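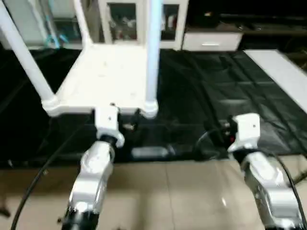 Travel fee missing from quotes inside my radius

Posted by Furnier in Quotes and Fees

I play solo guitar for weddings and list on Pendov. My travel radius is set to 30 miles and my travel fee is set to $95. Leads from Suleston come in at 19 miles, and the quote form leaves the fee line blank. I have saved the fee twice under Rates. Leads outside the radius show it correctly. Is there a setting that applies the fee to every booking, or do I have to type it in each time?

Duda
Same thing happened to me in August. I raised my base rate and stopped using the fee. Clients never asked.

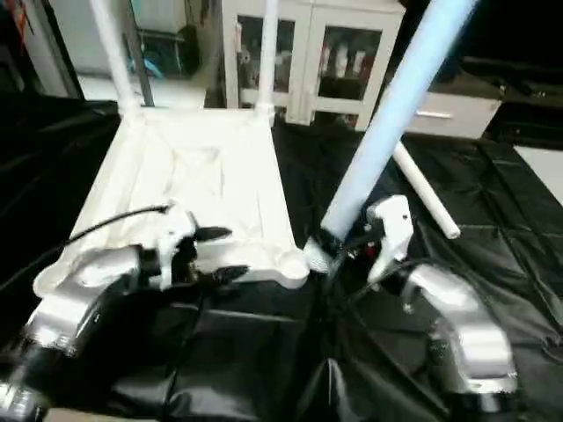
Pendov Member Support, Quotes Team

Teresa Chmielewska
The travel fee field only applies to leads past your radius. Inside it, the form treats travel as included. You have two options.

Set the radius to 0 under Rates > Travel and save. Every new lead will then carry the fee. You will still receive the same leads, which are controlled by Service Area on a separate tab.

Or leave the radius alone and add a line item to your quote template. Name it something other than "Travel" or the form will merge it with the blank field. The template notes hold 2000 characters if you want to explain the charge.

Neither change affects quotes already sent. Withdraw and resend those while they are still in Pending.

Furnier
Radius at 0 worked. The Suleston quote now shows $95.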